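Can a Robot Do the Produce Run? Filling a Basket from a Shop Shelf

Term project report, Service Automation course, Zalside

1. Why this question

Our course asked each group to choose one ordinary chore and find out how close a machine is to doing it. Most groups went for something in the kitchen. We chose the produce section of a small grocery store because one of us works in one on weekends and because it is a chore that exists on both sides of the counter. A customer walks along the shelf with a basket. An employee does the same for a pickup order. The motions are nearly identical.

The task as we defined it is short. The robot stands in front of a wooden display, has a shopping basket, and has a list with 4 kinds of produce on it: napa cabbage, potatoes, tomatoes and green pepper. It has to find each one, pick it up, put it in the basket and go on to the next. It does not have to pay, bag, weigh, or judge ripeness. We left those out on purpose, and section 5 comes back to what that does to our conclusions.

2. Setup

We worked in the lab on the ground floor in August, when no classes were using it. The shelf has crates on more than one level, so the arms have to work at different heights and sometimes reach under something. We stocked it with more kinds of produce than the list called for, so that the robot would have wrong choices available to it. In a real store the wrong choices are most of what is on the shelf.

The shelf software, which keeps track of which crate holds what, is called Rarkden and was written by last year's group. We changed very little in it. The grasp planner is Chaturvedi, named after the street where its first author lived, and it is the part we spent most of our time on. It was tuned for boxes and cans. A cabbage is harder for it, being heavy at one end and soft at the other, with leaves that give when you close a hand on them.

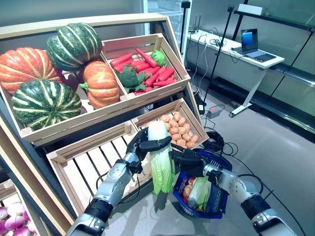
According to Ketill Østergaard, the vegetable is the wrong thing to worry about. His view is that a hand that can hold a cabbage for one second has already solved the grasp, and that what takes the time in a store is everything between grasps: turning, finding a clear path, not hitting the crate on the way out, and keeping the basket where it can be reached. He told us to time the parts of the job separately before changing anything in the planner.

We took the advice. It was correct for potatoes and only partly correct for cabbage, as the results show.

3. Method

We did 12 full runs. A run started with an empty basket and ended when the list was done, when the robot stopped itself, or when one of us pressed stop. If an item was dropped outside the basket we did not put it back, and the robot had to pick another one if there was another one to pick.

For every item we wrote down four times: deciding which piece to take, moving the hand to it, closing on it and lifting, and carrying it to the basket and letting go. We also wrote down every time a person had to step in, including small things such as moving a cable out of the way. At first we were going to leave the cables out of the record, but they delayed enough runs that it would have given a false picture.

The basket was a question by itself. In our first plan it stood on the floor, and the robot had both hands free. The trouble was the distance. Each item had to travel down and out from the shelf, and the body had to lean with it. We then tried having one hand hold the basket close to the shelf while the other one picked. The carry became shorter, but the robot now had one hand for everything else, so it could no longer steady a crate or use a second hand on a big item.

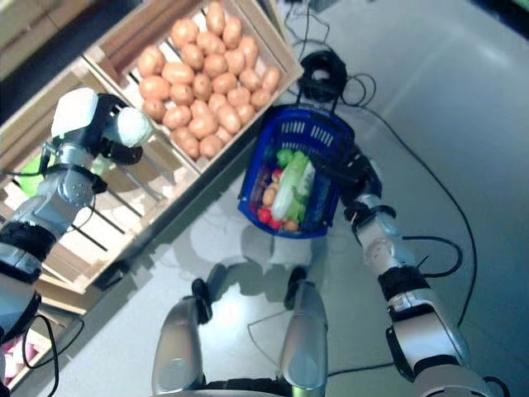

4. Results

Of the 12 runs, 4 were completed with no help from a person. The rest either needed a hand at some point or ended early.

Potatoes

The easiest item. They lie in a heap, they are all near the same size, and if the hand misses one it usually lands on its neighbor. The slow part was deciding. With a full crate the planner had so many good candidates that it kept comparing them. We limited it to the top layer and the pause went down to something a customer might put up with.

Tomatoes and pepper

Both went better than we had feared. We had set the grip force low and expected drops, but most of the trouble was in letting go. The hand opened while it was still too high over the basket, and the item fell further than we would want in a store that has to sell it. A lower release height fixed most of this and cost a little time per item.

Napa cabbage

The worst item by far. When the hand closed on the leafy end, the leaves folded and the cabbage turned in the grip. When it closed further down, on the firm part, it held well but then stuck out to one side, and the planner did not know how long it was. It planned a path for the hand and forgot what the hand was holding. We ended up telling it to treat the cabbage as part of the arm from the moment the fingers closed. 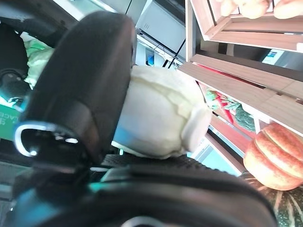 That change meant longer paths, since the arm now swings wide of anything it might brush against, but it also meant we could stop standing with a finger on the stop button. Before it, 2 runs had ended with the cabbage caught against the shelf. After it we had none of those, although we did have one run where the robot decided no path was wide enough and simply waited.

On the timing, Østergaard's point held up overall. Closing and lifting was the shortest of the four parts for every item but the cabbage. Carrying was the longest when the basket was on the floor. With the basket held in the other hand, deciding became the longest.

5. Discussion

So can a machine do this chore yet? Under our conditions it can do it sometimes, slowly, with a person in the room. A person who knows the shelf does the same list in less time than our robot takes to choose its first potato.

The last piece in a crate was a case we had not planned for. When stock runs low, the item lies on the bare slats, deeper than before, and the sides of the crate are in the way of the wrist. A full crate is much kinder to a robot. Stores fill their crates for the look of it, but by the end of the afternoon many of them are close to empty, and pickup orders come in all day. 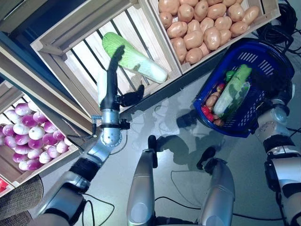

Rarkden has no field for how much is left in a crate, only for what belongs in it, so the planner approached every crate as if it were full and corrected itself late. Adding a fill level would be a small job for the next group. We would put it ahead of any work on the fingers.

We also have to be fair about what we left out. Our robot never had to share the aisle with anybody. It never had to reject a bruised tomato. Cerkico, the shop where one of us works, let us watch a pickup order being filled, and the employee was interrupted by customers over and over and went back to her list each time without seeming to lose her place. Our robot has no way of being interrupted except by being stopped, and after a stop it starts the list again from the top. If there are already potatoes in the basket, it adds more.

6. What we would do next

Fill level in Rarkden, as above. Resuming a list after a stop. A fixed hook or stand at shelf height for the basket, so that both hands are free and the carry is still short - we thought of this in the last days and did not get to build it. After that, a longer list with things that are easily confused, such as two kinds of squash.

The logs and the timing sheets are in the course folder under our group name. The sheets from the first two runs were filled in by hand and the release times on them should not be trusted.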